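# Office chair keeps sinking - new gas lift or bin the whole thing?

Right, hoping someone here has done this.
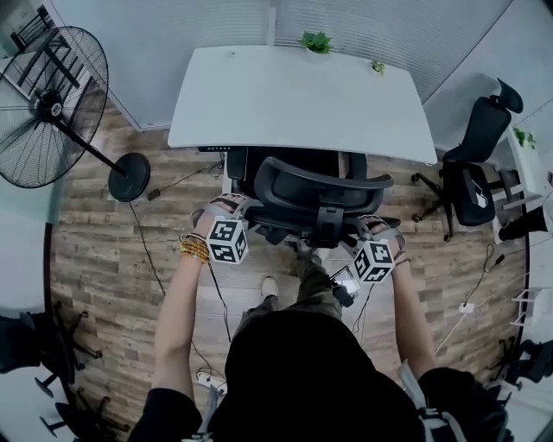 Had the chair a few years, got it second hand when an office in Plomska was clearing out. Sits fine for maybe ten minutes and then down it goes. By lunch my chin's practically on the desk. Pulling the lever puts it back up, then same again.

Things I've tried:

- jubilee clip round the shaft with a bit of rubber under it. Held for a morning, scratched everything, slid down
- WD40 on the lever end (no difference, now smells)
- turning it upside down and looking at it sternly

So I think it's the gas cylinder. Found replacements on the Fagerlund site for 38 quid, and there's a Prillance one for 30 but it doesn't say what class it is and I don't know if that matters. New chair that's any good looks to be 181 and up, which I'd rather not.

Questions really. Are they all the same size? How do you get the old one out, it looks like it's just jammed in there with no bolts or anything. And is it safe, my brother in law says they explode.

I'm 5'4 if that changes which one I need. Laminate floor, no mat.

Thanks in advance

Giang Hà

---

## 3 answers

### Giang Từ

Done four of these, two at home and two at work. It's the cylinder. Fixable in under an hour if it lets go of the base nicely, a whole evening if it doesn't.

**Size.** Most are the same taper top and bottom, so nearly anything will go in. What differs is the length. Measure yours before you order:

1. Chair right up, measure the bit of the cylinder showing between base and the underside of the seat
2. Then right down, measure again
3. Compare with the drawing on the listing. No drawing on the listing, don't buy it

At 5'4 don't get a long one by mistake. I did that with the first and my wife's feet didn't touch the floor, had to send it back.

**Class.** Goes 1 to 4, it's to do with how thick the steel is. 4 is what you want. If the cheap one won't say then I'd pay the extra eight quid personally.

**Getting it out.** No bolts, you're right, it's just a tight taper and your own weight has been ramming it in for years.

- Chair on its side on an old blanket
- Base first. Little clip in the middle underneath, flick it off with a screwdriver (wear glasses, mine went across the room). Keep the washers and bearing in order
- Base pulls off leaving the outer tube stuck in it. Rubber mallet or hammer and a block of wood, knock the tube out from below
- Seat end is the pig. Penetrating oil round the join, leave overnight, then a pipe wrench on the cylinder and twist. Don't pull, twist. Big wrench - the small one I had just skated round and chewed the metal up

New one just drops in. No grease, no glue. Sit on it hard a few times and it seats itself.

**Exploding.** Don't drill it, don't saw it, don't put it on a bonfire. Hitting the tapered end with a mallet is fine. Old one goes to the tip, metal skip, but ask them first as ours wanted it kept seperate.

### demeck_dave

just buy a new one mate. by the time youve bought the part and a wrench your halfway there

or do what I did, length of plastic waste pipe cut to the height you want, split down one side and snapped round the shaft. cant go down if theres a pipe in the way. cost nothing, had it in the shed. doesnt go up and down anymore obviously but who moves it

### swivel413

Agree with the first answer mostly. Couple of things to add.

Check the plate under the seat before you spend anything. If the lever has got bent it can hold the button down a tiny bit all the time and the chair creeps, looks exactly like a dead cylinder. Have someone sit on it and you look underneath, there should be a small gap between lever and button. Mine had no gap at all. Bent it back with pliers, fine since June.

Also on laminate do get soft castors while you've got the base off. They just pull out. The hard nylon ones leave tracks, ask me how I know. Check the stem is 11mm, there's a 10mm that looks identical and falls out whenever you lift the chair.

The pipe trick does work btw but file the cut edges or it'll have your trousers.

---

**Giang Hà:** thanks all. looked underneath and there IS a gap so not the lever. Measured it, ordered the class 4. Borrowing a wrench off next door, will report back. Dave I have no waste pipe but noted

**Giang Từ:** get the oil on it tonight then, don't wait for the part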